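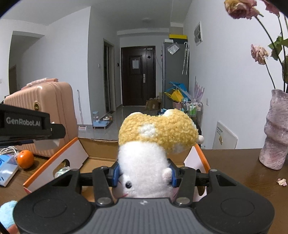
2025-10-04

We left early for the Omance open house day, which meant 31 miles of back road and a stop in Peda for coffee I could have lived without. There were 11 addresses on the leaflet this year, all people with a soft toy collection they were willing to show, and I had circled two of them back in September. Chaudhry was the first, and I'm so glad we started there, because I never did get my notes in order for the others.

It's a lived-in sort of place, and I liked it for that. A big pink ribbed suitcase stands behind the table, dried roses droop over the side of a swirly pink-lilac vase, and there's a mop against the wall just as there is at my house. The toys are kept in an open cardboard box on a dark brown table, and they come out and go back in while everybody talks. I'd expected glass cabinets (the leaflet did say "collection") and I was much happier with the box!

My favorite was the hamster, with a white fluffy body, a curly golden-yellow back and the smallest bead eyes. My sister preferred the lavender one with the light blue head, and we went back and forth about it most of the way home.

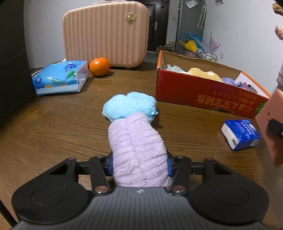
*The lavender toy on the table at Chaudhry, with the tissues, a mandarin and the red box.*

The box deserves a word too. It's printed in red, with orange edges, yellow Chinese characters and a white lining, and the soft things inside go so nicely together — mint green, yellow, lilac — that I came home wanting to line up my own on the bed by color. I have used plastic tubs for years and they look like nothing at all.

Clakudis was our second stop, a longer visit with a tea table and a great many bears. We paid 70 cents each for a slice of lemon cake and sat on the back steps to eat it. Parking is easier on the church side, and the leaflet map is still wrong about the bridge.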